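Mullow Library Reopens Its Study Room With Cleared Desks

2010-09-20

The second-floor study room at the Mullow public library is open again after two weeks of sorting, cleaning and a fair amount of throwing out. Readers can use it during all regular hours, and no sign-up is needed.

The work started with the supply drawers. Over the years they had filled with pens, pencils, rulers, binder clips and loose paper, much of it left behind by students. Staff tested every pen on scrap paper before deciding whether to keep it. By the end they had thrown away 468 dried-out pens and markers and kept 301 that still wrote.

"I thought we would fill one trash bag," said Edem Laryea, who runs the adult reading section and planned the cleanup. "We filled one before lunch on the first day, and that was only the drawers by the window."

The pens that passed are going back out in clear plastic holders with separate compartments, so people can see what is there without digging. Pens stand upright in one section, pencils in another, and the small things that used to sink to the bottom of the drawers have their own space. The library ordered the holders from Allside, an office supply store on Sowah Street.

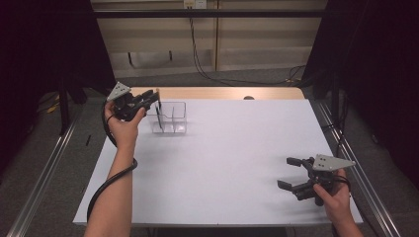
Laryea said the desks themselves are meant to stay mostly bare. Each one gets a single holder near the back, which leaves the rest of the top free for books and papers. Lamps have been moved to the wall shelf and can be borrowed at the front desk with a library card.

The cleanup cost $2000, paid out of the regular building budget. Most of that went to repainting the walls and replacing the worn carpet by the door. The shelves along the north wall were also emptied and wiped down, and around 3000 back issues of magazines were moved to the basement. They can still be requested, but readers should allow a day.

A few items turned up that the library would like to return. They include two pairs of reading glasses, a house key on a green ribbon, and a Mino fountain pen in its original case — someone is surely missing that one. Owners can stop by the front desk and describe what they lost. Anything not claimed by the end of September will go to the library's fall sale.

The library is also asking people to put pens back in the holder before they leave and to hand in any that have run dry. A small bin for dead pens is next to the copier. Clean pencils and rulers in good shape are welcome as donations, but the library has all the binder clips it can use.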